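Guest Room Turnover and Breakfast Service at a Mid-Size Hotel: A Study of the Fleury House, Julberg
Student project report, Hospitality Operations II
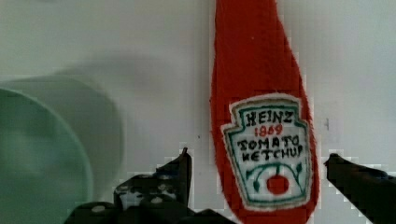

Figure 1. Fabric ketchup bottle with a white, green-bordered label.

1. Background

The Fleury House is a 90-room hotel in the center of Julberg. Most of its guests stay one or two nights on the way to the lake at Fledau. Management had noted a rise in complaints that rooms were not ready at the posted check-in time of 3 p.m. The project looked at whether the delay came from housekeeping itself or from the way departures were reported to housekeeping.

2. Method

Data were collected in June over 15 working shifts. Two sources were used. The first was the log from Wovita, the property management software in use at the front desk, which records a time stamp for each check-out. The second was the paper sheet carried by each room attendant, on which start and finish times are written by hand. Records were matched by room number. Rooms with a missing start or finish time were dropped, as were rooms where the guest had extended the stay on the day of departure. The final set held 212 room turnovers.

Breakfast was observed separately from the service door of the dining room, between 7 a.m. and 10:30 a.m. We recorded the time at which each party left and whether it returned to its room before checking out.

3. Results

Cleaning time showed little variation between attendants or floors. Suites took longer than standard rooms, as expected, but there are only 8 of them and they did not affect the overall pattern.

The wait between check-out and start of cleaning varied much more. It was shortest on the second floor, where the linen store is located, and longest on the fourth. Check-outs were passed to housekeeping as a printed list, once at 10 a.m. and again at noon. A room vacated shortly after the first list was printed could stand idle until the second one came up. Parties that ate late tended to check out in this gap.

Late rooms on the fourth floor were also affected by the service elevator, which is shared with the kitchen until breakfast has been cleared.

4. Discussion

The results point to reporting as the main source of delay. Wovita has a room status screen that can be opened on a tablet, but it was not in use during the study. A third printed list at 11 a.m. would be a cheaper first step and needs no training.

5. Limitations

Handwritten times were often rounded to the nearest five minutes. No group arrivals took place in the study period, so the findings may not hold for tour bookings. Guest satisfaction scores were requested but were not received before the report was due.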